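Odstead workshop, bench notes
Wed 26 September

The Lurkari reverb

It works! Both springs, full length, no rattle. I had more or less talked myself into believing the second spring was dead, and the whole time it was a broken lead on the pickup coil, thinner than a hair and snapped right where it meets the tag. I soldered in a short bridge under the magnifier on the third go and the thing came roaring back.

For anyone picking this up after me: the unit is the grey Lurkari with the 1972 date stamped inside the lid. The driver end is the one with the green sleeve. Please don't trust the labels on the sockets, they have been swapped at some point and I haven't swapped them back yet.

What I had on the bench:
Tumden signal generator, the old one with the stiff dial
Polishchuk headphone amp
The scope, second channel still noisy
Foam block for the tray to sit on (the blue one, the white one squeaks)

Ran slow sweeps from 100 up to 2000 Hz. Lovely smooth rise at the bottom, then a cluster of bumps in the middle that I think is the two springs fighting each other. They are meant to be slightly different lengths, so some of that belongs there and gives it the drippy sound. Above the bumps it falls away quicker than I would like. Might be the coil I repaired, might be the dampers, which have gone hard and shiny. Hard dampers would be my bet.

Then I spent far too long just clicking a pair of wooden spoons into the microphone and grinning. Each click goes off down the spring and comes back smeared, with the high part and the low part arriving at different times, a sort of "pyew". You can see it on the scope if you trigger off the dry signal. Worth doing once even if you think you know what a spring sounds like.

Springs against rooms

Wanted to compare it with a proper hard room. Walls like tile and concrete hardly soak anything up, so a small room of that sort is all early reflections packed close together. Clap in one and you get a quick bright flutter between the parallel walls, very unlike the spring. A bit of furniture breaks it up, though less than people expect. Curtains do far more. 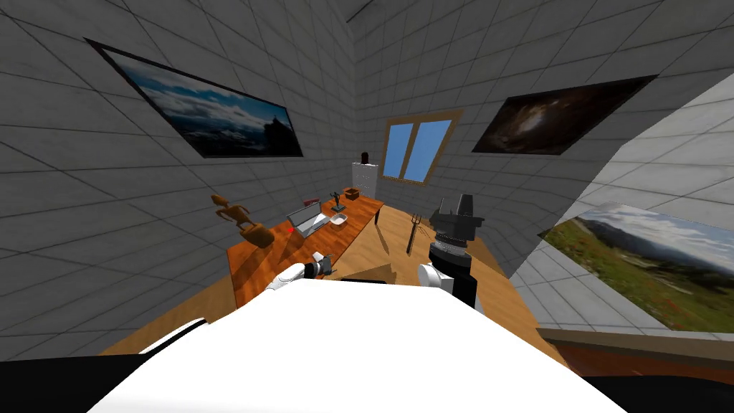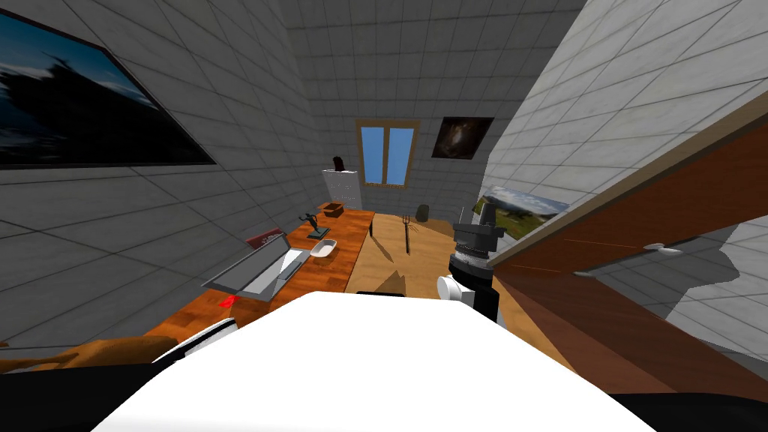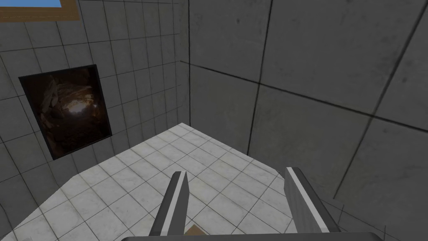
Tiled surfaces in all of them.

Dampers

Took the old ones off with a warm knife. They came away in crumbs, so no hope of copying the shape exactly. I've cut replacements from the soft grey felt in the bottom drawer, a shade thicker than the originals -- easier to trim down than to add. First pair fitted, second pair still drying.

With only one pair in, the clatter when you knock the case is already much better behaved. It used to sound like a tray of cutlery going down the stairs.

Still to do

Trim second pair of dampers and fit
Swap the socket labels back
Sweep again at the same level, same foam, so the curves can be laid over each other
Try a 2 metre lead on the return, the long one picks up hum from the strip light
Find out whether the lid ever had a gasket. There is a line of old glue all the way round
Order more of the thin enamelled wire, I've used the last of it

Would love to have it ready for the November open evening. Spoons to be provided.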